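I promised a few people that I would write down what happened with our home contents insurance after the water damage. I will do it in short posts. I live in Kindville now, English is my third language, so please forgive a strange sentence here and there.

1/ In August a pipe behind our kitchen wall started to leak. It was a small leak, and for a long time we saw only a darker patch near the skirting board. When the plumber opened the wall, the lower boards were soft like bread.

2/ We rent the flat. So there are two insurances: the landlord has one for the building, and we have one for our own things. I knew this in theory. I did not know where the line between the two goes.

3/ The line, as it was explained to me: the wall, the pipe and the fixed cupboards belong to the building. The free-standing shelf, the rug, the mixer and the food are contents. The floor was the landlord's, but the vinyl we had put on top of it was ours.

4/ My policy is from Stukelora. The excess is 81 pounds for each claim. I was glad it was not more, I had chosen it years ago without thinking much.

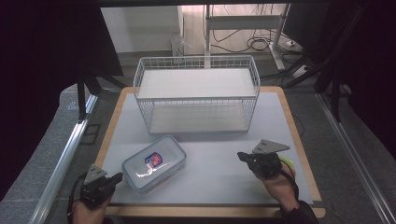

Clear box with lid, white wire rack behind it.

5/ First mistake: I threw away the rug before I took a photo. It smelled terrible and I wanted it out of the flat. The claims handler was polite, but she asked for a picture, a receipt or "any other evidence of ownership". I had none of these for the rug.

6/ What saved me was an old birthday photo where my nephew sits on it. She accepted this. So please look in your old photos before you give up on an item.

7/ Second mistake: I wrote "kitchen things, various" on the form. It came back after two days. They want one line for each item, with the age and the price when new. My second list had 42 lines and it took me a whole evening.

8/ A neighbour, Detlef Bauerfeind, told me to add the shop name to each line even when the form does not ask for it. He had a claim after a burst radiator. I did this and there were no questions about prices afterwards.

9/ Something I had to look up: "new for old" and "indemnity". With the first, they pay what a new one costs today. With the second, they take away an amount for the age. My policy is new for old, except for clothes and bed linen. It is written on page 53 of the booklet, in a small grey box.
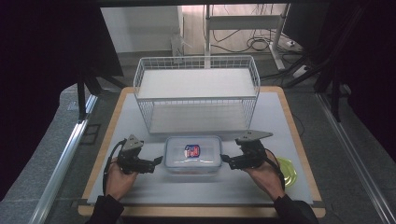
The same kind of rack, box on the board in front.

10/ Then the question of gradual damage. Many policies do not pay for something that happens slowly. They do pay for "escape of water". Our leak was a bit of both, and this cost me three weeks of emails.

11/ The plumber's report decided it. He wrote that the pipe joint had failed and that the leak could not be seen from inside the room. Ask for this in writing, with a date and a signature. Mine charged 64 pounds for the report and the insurer paid it back later.

12/ I must say also that I reported the dark patch to the landlord's agent, Poirier, by phone only. They had no note of the call. Since then I send a short email after every phone call – "as we discussed today" – and I keep it in one folder.

13/ The final decision came on 15 Jan 2025. They paid for nearly everything on the list. They refused the vinyl, as I could not show that the landlord had agreed to it. I think this is hard but I understand the rule.

14/ Someone asked me if the price went up at renewal. Yes, a little. I compared with two other companies. Flekarus was cheaper, but they had a higher excess for water, so I stayed where I was. 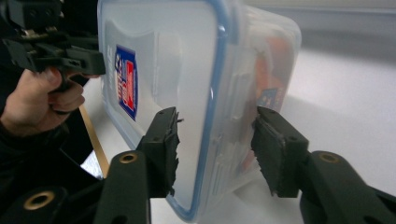 Clear food box with a blue rim, on its side.

15/ Jannik Seidel asked below if a person who rents really needs contents cover. I am not an adviser and I can only speak for us. Without it, our furniture would have been our own problem, because the landlord's policy did not include one spoon of ours.

16/ If you have ten minutes this evening, walk through your rooms and film them with your phone. Open the drawers also. Send the film to yourself by email so that it is not only on the phone.

17/ I still have the empty version of my item list, with the columns for age, price and shop. Write to me if you want it and I will send it at the weekend.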